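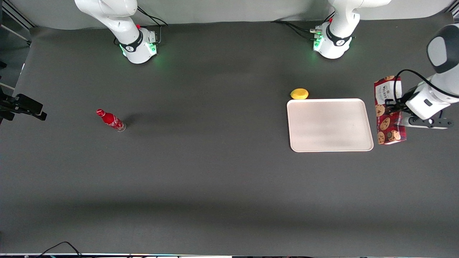
Kazimiera Ostrowski wrote back after the March draft that a gripper demo proves the person setting it up knows where to put the object. I'm keeping that as the opening, because I mostly agree with her.

Slide 2. Parallel jaws on a box of cookies. Flat sides, held upright. Every vendor shows you a box. Ask for the lemon. Ask for the bottle lying on its side.

Slide 3. Our Skustier trial — 18 picks per object, same two-finger gripper throughout. Boxes: 18 held. Lemon: 9. Don't rush past the 9. Someone will say "better fingertips." Maybe. We tried the Sanna pads and got the same 9.

Slide 4. Wrist camera or fixed camera? I don't have a winner. Thomas Messina prefers the wrist view, I don't trust it close to the object. Say so and move on.

Slide 5. Second arm. Parked for this whole test. Does it earn its price? Pause here, take questions if there are any.

If short on time, drop slide 4. Leave 5 minutes at the end.

Recent talks
Suction cups, one year on
Bralville controller notes
What the Tummont spec sheet leaves out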